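February, notebook, late (11:40pm)

Radio chart counts again. Leckie single added at 19 stations as of tonight, was expecting fewer after the slow start. Nazma Ranasinghe sent over the Naltisbridge sheet with spins by station and the totals don't match mine. Hers 2346 for the whole EP, mine lower. Think she's counting the overnight automated plays and I'm not. Need to agree on one way before the next round goes out.

Checked:
— duplicates in the station list. Two entries for the same college station, one under old call letters. Merged.
— the title track is logged under three spellings. Fixed two, third one is comming from their end so can't touch it.
— Drelus remix is being lumped in with the album version. Split it. Drops the album version out of our top 100, oh well.

Mailing: 139 packages listed, labels printed. Ran short on the padded ones so the last batch goes out in plain card sleeves. Ask Nazma if the sleeves held up last time, I recall a couple of complaints about bent corners but can't find the emails.

Nellow master, second pass. Low end still muddy from the second verse on. Pulled a bit out under the kick, better on the small speakers, worse on headphones. Left both versions in the folder, A is with the cut, B without. Do not send B to anyone. Fade at the end is too quick, want a couple more seconds before the tail goes. Also there's a click right before the last chorus, sounds like a bad edit and not the file. Check against the unmastered mix first.

Music directors — call list for the next session. Start with the ones who moved it up on their own, then the maybes. Keep calls short. Don't pitch the remix unless they ask, it muddles things. If they only want a digital copy, note it so we stop mailing them CDs.

Still open: one spin total we both beleive, the click, artwork credit on the back of the Leckie sleeve (name's missing), tour dates to go in the next one-sheet.
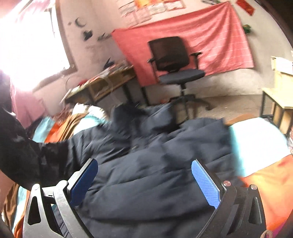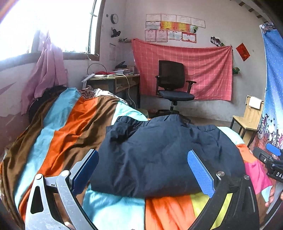
Navy jacket on the bed, both.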